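Search this site Search

3. The Build

3.1 Workshop and arm

The work was carried out at Tenwood, a shared workshop with a laundry area on the same floor. The arm, which we call Condo, was put together over two winters from second-hand joints and a base plate cut on the workshop's own saw. It carries a two-finger gripper with a small camera fixed behind it, looking out over the fingers. All the control code runs on one ordinary desktop computer.

We wanted a task that a home builder might care about and that did not depend on specially made test objects. Front-loading washing machines met both needs. The door is round, the ring is shiny and the glass reflects whatever is in front of it, so a camera at close range has a hard time finding an edge to trust. Earlier work on the Valdovinos gripper used matt cupboard doors with square corners, and its edge finder did poorly when we tried it on polished metal.

3.2 Approach to the door

Each run starts with the gripper open and empty. The arm moves in towards the door ring and stops when the edge finder reports a steady arc for 27 readings in a row. If the arc is lost, the arm backs away and tries again from a slightly different angle. We allowed 2 retries before a run was marked as failed.
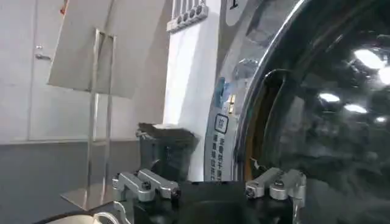
Figure 3. Wrist camera view with the gripper open near the chrome door ring. Ceiling lights are reflected in the door glass.

The reflections were the main source of trouble. A ceiling light in the glass is much brighter than the ring itself, and the first version of the code set its exposure from the brightest patch it could find. The ring then came out too dark to trace. We changed the code to ignore any patch above a fixed brightness – a crude fix, but one that took an afternoon and needed no new parts. The label and the small fittings beside the ring were less of a problem than we had feared, as they are short compared with the arc and drop out when the curve is fitted.

3.3 Clear curved surfaces

The same method was then tried on a clear dome with a dark rim. A dome bends the reflections of the lights into long streaks, and some of these run close enough to a true arc to be taken for one. The rim is the better target. It has a plain, even tone and keeps its shape in the picture even when the clear part is full of bright marks. We therefore gave the edge finder a second rule: where two arcs are found, keep the darker and thicker of the two.

With this rule in place we made 141 runs, using both kinds of surface. The step length was held at the same value throughout, and the fingers were not changed between runs. Readings were saved with the Flaltel logger, set to write one line every 200 milliseconds. Slower logging missed the moment when the arc was lost, and faster logging filled the disk – we had only a small one – before a session was over.
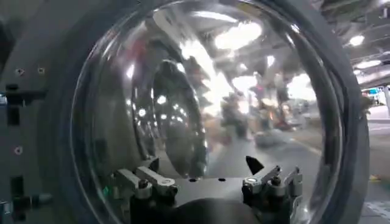 3.4 Limits of the set-up

The lighting could not be controlled, as other people were using the building. We did not test with the lights off, or with wet glass. The arm has no force sensing at the wrist, so contact with the ring was judged from motor current alone.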